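March - 2 min read
By Chin-lung Leung

A slow week in Foslow

I promised myself I'd only play Foslow for an hour on Tuesday, just to see what the new harbour map was like, and you can guess how that went (the kettle boiled twice and I drank neither cup). It's a sailing game, if you haven't met it, and a very gentle one. You carry post between islands, you learn the winds, and every so often a storm pushes you somewhere you never meant to go.

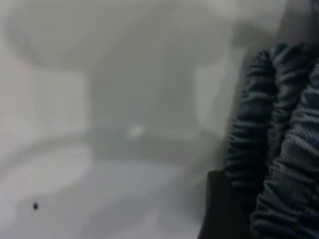
Dark blue, all folds.

The new map adds Hanmont, a long thin island with a lighthouse at each end, and I love it. My little boat had 200 coins' worth of repairs waiting when I got there, so I was stuck doing parcel runs for the grumpy shopkeeper until I could pay - and that was the best part of the evening! He gives you short cuts if you're polite to him. I've now delivered 503 parcels in all, a number I'm far too proud of.
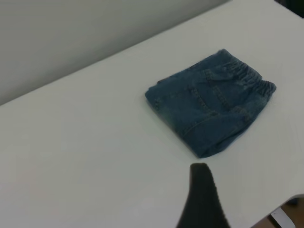 Folded denim on a white table.

My one grumble is the night sailing. The stars are lovely, but the compass is so dim that I ran aground on the same rock again and again, and turning up the brightness washes out the sea.
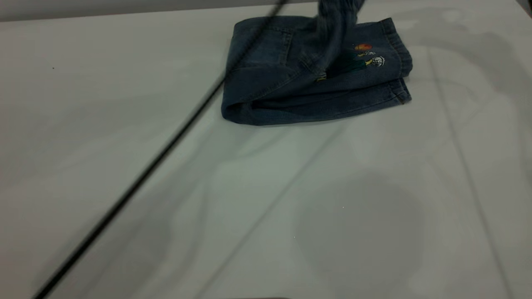
Hwang wrote in to say the compass glows properly if you buy the lamp oil first, and that the rock has a chest behind it anyway. So I'm going back tonight, with oil, and I'll report on the chest next time.

Recent posts
Ziline: a puzzle game for rainy afternoons
My 1102 screenshots and how I sorted them
Playing with the sound off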